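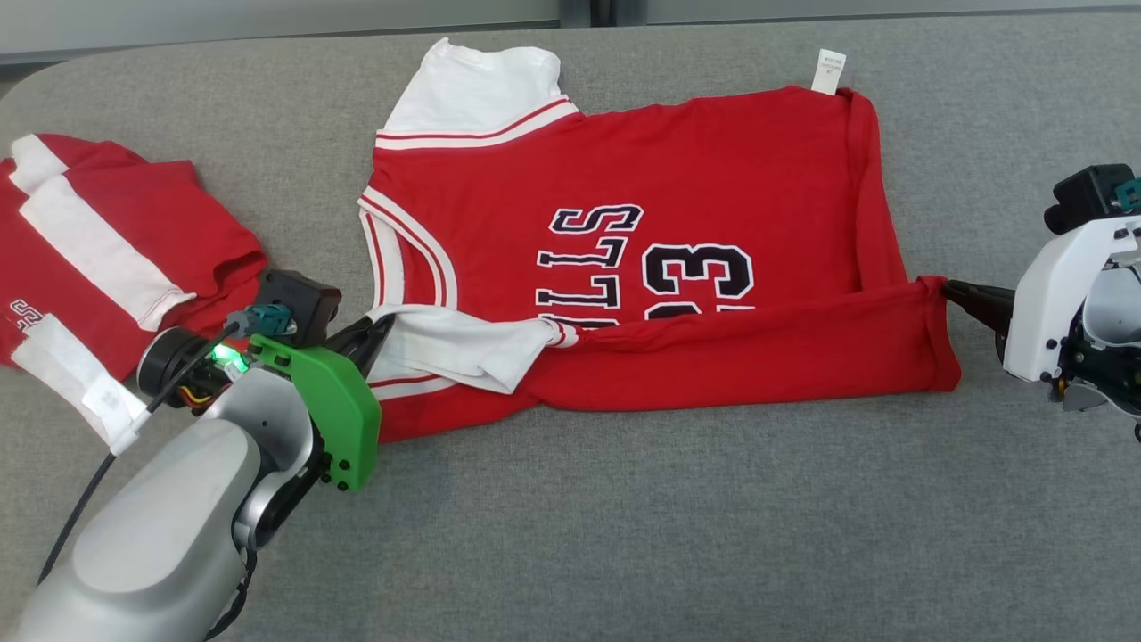

Folding a Bulls jersey at the Jelmont open day.

I have wanted to go to one of these for ages, and on February 26, 2022 I finally got my act together, filled a thermos and drove the 77 miles to Jelmont for their robotics open day. Best Saturday-type outing I've had all winter, and I went by myself because my brother had a cold.

The place is an old packing building at the far end of an industrial park. Sarnix has the front half and a smaller outfit called Kutico has the back. You sign in, get a sticker with your name on it (mine lost its stick before I was through the door) and then you just wander. No guided tour, no slideshow, which suited me fine.

I meant to see everything and ended up spending most of my time at the laundry table. They had two arms working on clothes on top of a gray cushion, one with a bright green 3D-printed gripper and the other with a white housing where you can see right in at the little gears. I could have looked at those gears all day! In my photo the green one has pinched a bunched-up bit of the white trim and the other has hold of the end of the folded red band, so the jersey is stretched between the two of them. If you're my age you will know whose number 23 is without being told.

Lejla Softić was running the table and she was wonderful with questions, including mine, which were not very clever. I asked why they didn't start with something easy like a towel. She said they did, for months, and that a towel teaches you about towels. A jersey has armholes, slippery fabric, big stiff letters that don't want to bend where the rest bends, and a tag that sticks out. She said the armholes are the worst of it, as a finger goes in where you thought there was cloth.

I asked how many folds they've logged and she checked her laptop: 1,669 since December. Of those she'd call 164 good enough to put in a drawer. I thought that sounded low and she laughed and said I should have seen the December ones. A man next to me said it was still a better rate than his teenager.

What I hadn't expected was how slow and careful it all is. Videos online are usually sped up, I suppose. Standing there you get the pauses, the little corrections, and the fans humming, and I found myself leaning in and holding my breath over a sleeveless shirt. There were 6 of us doing it at one point, all strangers, all going "ooh" together.

I did get to the back half eventually. Asger Bergmann from Kutico was showing how they print their own gripper parts, and he let me hold a spare finger, much lighter than I'd guessed. He says the first versions snapped constantly and they keep the broken ones in a coffee can.

Parking is free but the second lot is all potholes, so use the first one. The coffee was decent and the cinnamon buns were gone by noon. Lejla told me they hope to be on to button-down shirts by the next open day, and I've already told my brother he's coming.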